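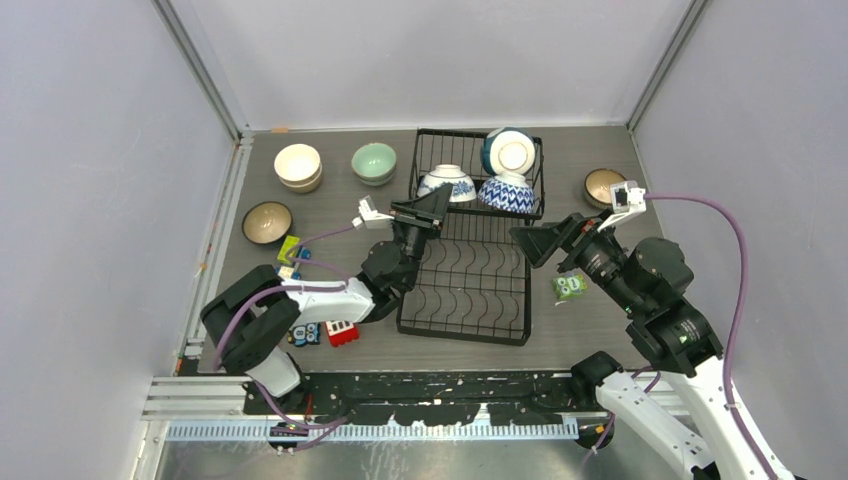 Notes for the club showcase talk, 9 minutes plus questions

Slide 1. Title

Wait for people to sit down. Say the name of the project: Dish Rack. Say the club name, Niltach Robotics, and that we are a student club with no class credit attached. Two teams worked on it, Nyberg and Divska. Those are the names of the work groups and people always ask, so say it early and move on.

The talk has four parts: the task, how we collected runs, what went wrong, what we want to do next. Don't read the list off the slide.

Slide 2. The task

Two arms, one table, one wire dish rack, several bowls. The job is to get bowls onto the rear shelf of the rack, upside down, and leave them there without anything falling. That is the whole task. It sounds small. Give it a second and then say that a person does this in the time it takes to say the sentence, and our arms needed most of a semester.

Say why we chose bowls. Last year the club did blocks. Blocks have flat sides and the gripper can take them from almost any direction. A bowl has a rim, a curved wall and a foot, and you have to pick one of those. We wanted something that would make us think about the grasp.

Also say that the bowls came from club members' kitchens and a thrift store. They don't match. We liked that, because a policy trained on one bowl learned one bowl.

Slide 3. Workspace photo

Leave this one up for a while. People in the back will want to look at it.

Point at the rear shelf first. Three bowls on it, all upside down. Then the two grippers, one at each side of the rack. Then the camera modules on the arms. The purple cables run to the cameras. Someone will ask about the cables, and there is a slide on cables later, so say "hold that thought."

Mention the front part of the rack with the wavy wires. We don't use it in this task. The wires curve and the gaps are uneven, and early on we lost too many runs to a bowl rim catching in there. The rear shelf has straight parallel wires and is much easier to place on.

Mention the small items on the table, the owl and the others. Those are distractors. In our rules the arms are supposed to leave them alone. We move them between runs so the policy can't use them as landmarks.

Slide 4. What one run looks like

Walk through it slowly, the audience is mixed and some are parents.

One arm reaches for an upright bowl and takes it by the rim. It lifts. The wrist turns over so the foot of the bowl points up. Then it lowers to the shelf, opens, and backs away. The other arm either waits or steadies the rack. In some runs the bowl is on the wrong side of the table for the arm that should place it, and then there is a handoff in the middle over the rack.

The turn is the hard part. If the gripper has taken the rim too shallow, the bowl slides during the turn. If it has taken it too deep, the fingers are in the way when it comes down on the wires.

Show the short clip here. If the clip does not play, skip it, don't stand there fixing it. The still on the next slide covers the same point.

Slide 5. Collecting the runs

We taught the arms by demonstration. A student moves a pair of leader arms by hand and the arms at the table copy the motion, and everything gets recorded. Then we train on the recordings.

We recorded 1,878 runs. We kept 1,299. Put both numbers on the slide in large type and explain the gap, because it is the most useful thing we have to tell other clubs.

The runs we dropped fell into a few groups. Some had a camera feed that froze partway. Some had the operator hesitate for a long time over the table, and the trained policy picked up the hesitation and would hover there too. A good number were fine runs with the wrong label. The bowl was placed by the right arm and the log said left.

We fixed the label problem by having a second student write the label during the run. Before that the operator did it afterward from memory. Say plainly that we should have done this from the first day.

Slide 6. Operators

Each session had two people, one driving and one logging. We swapped every 8 runs. Past that point the motions got sloppy and you could see it in the recordings.

New operators had to do a practice set with a single bowl before their runs counted. Everybody thought they would not need it. Everybody's first runs were bad, mine included.

If there is time, mention that different people put a bowl down differently. Some of us set it down flat. Some touch one side of the rim down first and let the rest follow. The second way works better on wires. After we noticed that, we asked everyone to do it that way, and the results got more even.

Slide 7. The software

Keep this short. Our recording program is called Uta. A member wrote the first version over a summer and the rest of us have been adding to it. It starts and stops the recordings, checks that all the cameras are awake, and shows the label form. The camera check went in after a whole evening of runs had to be thrown out.

Don't go into the training setup unless asked. There is a backup slide at the end with the settings. If someone asks how long training takes, the answer is overnight on the lab machine, and we have to share that machine.

Slide 8. Cables

This is the slide promised earlier.

The camera cables have to move with the arm. Too tight, and the cable pulls the connector loose when the wrist turns over. Too much slack, and a loop can sweep across the table and push a bowl. We had both.

What we do now: before a session, the logger moves each wrist through its full turn with no bowl and watches the cable the whole way. It is boring and it takes a couple of minutes. Since we started doing it, we have had far fewer dropped camera feeds.

Do not claim we have solved it. We still lose runs to cables.

Slide 9. What went wrong

Go through these in order and don't rush.

Stacks. When bowls sit inside each other, the gripper can take two rims together. The policy can't tell from the wrist camera that it has two. It lifts both, turns both, and the inner one drops out. We now have a separate set of demonstrations where the operator takes only the top bowl, with a small lift and a pause to check. It helps. It does not catch every case.

Shine. Glazed bowls reflect the overhead lights. One of the brown bowls gave us trouble for weeks because of a bright spot in the middle. Moving one lamp did more than any change we made in the code.

Light colors. The walls around the table are pale and so are some of the bowls. From certain positions the rim is hard to find in the camera view. Team Divska wanted darker walls. Team Nyberg wanted to leave them and collect more data with the pale bowls. We left the walls and collected more data. Both teams still think they were right.

The rack itself. It is light and it moves. If an arm bumps it early in a run, everything after that is off by the same amount. We did not clamp it down. We added demonstrations with the rack started at slightly different angles, and the policy got better at looking for the shelf.

Broken bowls. There were some. We have a broom. Safety glasses are required at the table, and the operator's hands stay out of the work area while the arms are powered.

Slide 10. Where it stands

Say it straight. With single bowls spread out on the table, the arms do well enough that we are willing to demo them. With stacks, we would not demo it in front of a crowd. The handoff between arms works on good days.

The live demo in the hall uses single bowls only. If people ask for a stack, say no, politely, and show them the recorded one.

Slide 11. What's next

Three bowls on the shelf is where we usually stop. We want to fill it. The problem is that the last bowl has to go into a gap between the others, and the gripper fingers need room to open.

We also want to start using the front section of the rack, probably with plates. No one has driven a plate run yet. New members can have that project if they want it.

In November we plan to share the recordings with the other school clubs in our league, with the dropped runs in a separate folder. Several clubs asked for the bad ones too.

Slide 12. Thanks and sign-up

Thank the lab staff for the room and the people who gave us bowls. Tell students where the sign-up sheet is: on the table by the door, left side. You don't need to know how to program. Drivers and loggers are what we're short of.

Questions likely to come up

Why two arms and not one? Reach, mostly, and the handoff. One arm can't get to both sides of the table and still have a good angle for the turn.

Can it wash them? No. There's no water anywhere near the table.

Does it know what a bowl is? Not in the way the question means. It has seen a lot of recordings of bowls being moved, and it copies those.

How much did it cost? Send them to our faculty adviser. Don't guess at a number from the stage.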